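Housekeeping Practice, Level 2 > Part Three: Wet Areas

Chapter 9
The Vanity Unit and Basin

9.1 Scope of the chapter

A vanity unit combines a basin, a worktop and a cupboard in one fitting. It takes up little floor area and receives more handling than any other surface in a bathroom. This chapter covers the materials from which vanity units are made, the order in which they are cleaned, and the placing of the small items kept on them. Baths and shower enclosures are dealt with in Chapter 10. Unblocking of wastes is a maintenance task and falls outside this book.

On completing the chapter, the reader should be able to identify the common types of basin and worktop, select a cleaning agent suited to each, clear and reset a countertop in the correct order, and report defects in the terms used by maintenance staff.

9.2 Terms

Basins are classed by the way they meet the worktop. An inset basin has a rim which rests on top of the surface. An undermount basin is fixed from beneath, so that the edge of the worktop is exposed all round the opening. A vessel basin stands on the surface like a bowl. The type determines where dirt collects. With an inset basin it collects under the rim; with an undermount basin, along the sealed joint below the stone; with a vessel basin, in a ring at the foot.

The front lip is the strip of worktop between the basin and the front edge of the unit. The rear ledge is the strip between the basin and the wall, where a deck-mounted tap is fitted. The side area, to the left or right of the basin, is where cups, soap and other items are normally kept. On a narrow unit the front lip may be no wider than a hand, and nothing should be left on it after cleaning.

A single-lever tap mixes hot and cold water through one control. The lever may be on top of the body or at the side. Matt black finishes are now common in both domestic and guest bathrooms and require different treatment from chrome, as set out in section 9.4.

9.3 Countertop items

Items found on a vanity unit fall into two groups. Fixed dressing, such as a small vase of flowers, belongs to the room and has a set position, usually on the rear ledge beside the tap. Personal items, such as toothpaste, toothbrushes and razors, belong to the user of the room. They are moved only as far as is needed to clean the surface. 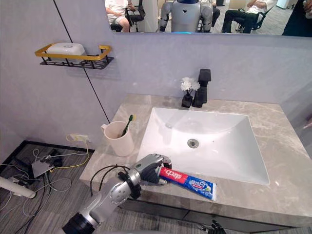
Toothpaste tubes are held by the middle of the body with light pressure. Pressure near the cap forces paste into the thread, and a loose cap will then leak on to the worktop. Before a tube is put down, the cap is checked and any paste on the outside is wiped off with a damp cloth. The tube is laid flat in the side area or stood in a cup if the cup is deep enough to hold it upright.

Toothbrushes are stored upright in a cup, bristles uppermost. The cup is lifted by its handle or base and the brush is not touched. Where water has gathered in the bottom of a cup belonging to the household, the cup is emptied, rinsed and dried before the brush is returned. In guest rooms the cup is exchanged for a clean one only on departure, unless the guest asks otherwise.

9.4 Surfaces and agents

Marble and other limestones are attacked by acid. Vinegar, lemon-based sprays and descalers must be kept off them, including by way of drips from the tap. A neutral detergent, diluted 40 ml to the bucket, is sufficient for daily work. Granite tolerates more, but veining alone is a poor guide to the type of stone, and an unidentified worktop is treated as marble.

Glazed ceramic basins accept a mild cream cleaner. Chrome wastes are wiped and buffed dry. Matt black fittings are cleaned with detergent and a soft cloth only; cream cleaners leave shiny patches which cannot be removed.

Case note. At the Patstead training house, Leanne Furnival recorded the cleaning of one stone-topped unit every Tuesday through a winter term. Dull rings found in December were traced to a descaler bottle stood on the side area during work on the tap. The bottle base had been wet. The worktop was repolished with an 800 grit pad after first cutting back with 320, and bottles were afterwards kept in the carrying tray.

9.5 Order of work

Personal items are moved to one side on a clean, dry cloth. The cleared half of the worktop is washed and dried, the items are moved across, and the second half is treated in the same way. The tap follows, then the bowl from the top downwards, then the waste. Cupboard fronts are wiped last, with particular attention to the strip directly below the front lip, where splashes dry in runs. Items are returned to the positions in which they were found.

© Brineck Educational. Permissions and corrections: Weerakoon Desk, Brineck. Back to top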